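Demonstrators and visitors wanted for the April open day, Pullness workshop, Parholm
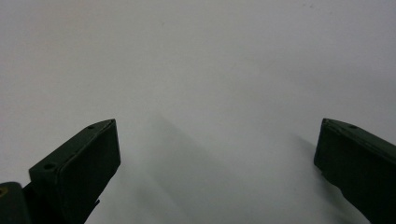 The hand-held gripper, fingers open over a white surface.

Pullness is looking for people to help run its open day in April, and for members of the public to try the equipment. Both roles are described here. Please say in your message which one you want.

Demonstrators (paid)

You will stand at a table and show visitors how to pick up, turn and set down small items with the hand-held gripper. Each turn takes 15 minutes. You then help the visitor do the same and write down the start and end times. In the afternoon you will also introduce the Lestis arm, which runs on its own program. You do not operate the arm. A Pullness engineer does that.

You should be comfortable talking to strangers and able to stand for most of a shift. Workshop experience is useful but we do not ask for it. Training is held at the workshop the evening before and is paid at the same rate as the day itself. Pay is $84 per shift. Shifts run from 9:30 a.m. to 1 p.m. and from 1 p.m. to 4:30 p.m. You can apply for both.

Visitors taking part

We have 57 places for people who want a turn with the gripper. You must be 16 or older. Left-handed people are especially welcome, as we had very few last time. The session is free and includes a walk through the assembly room and a short talk on the Zakaria project. Movements of the gripper are recorded during your turn. You will be asked to sign a consent form when you arrive, and you can stop at any point.

Wear closed shoes. Long hair should be tied back in the assembly room. Bags go in the lockers by the entrance, which take a quarter. The workshop is on the ground floor and has step-free access from the parking lot.

How to apply

Write to Ingegerd Bakke at the workshop office, or call extension 1212 through the Pullness main desk between 9 a.m. and noon. Demonstrators should send a few lines about past work and say which shift they prefer. Visitors only need to give a name, age and a morning or afternoon preference. Places are given in the order requests come in.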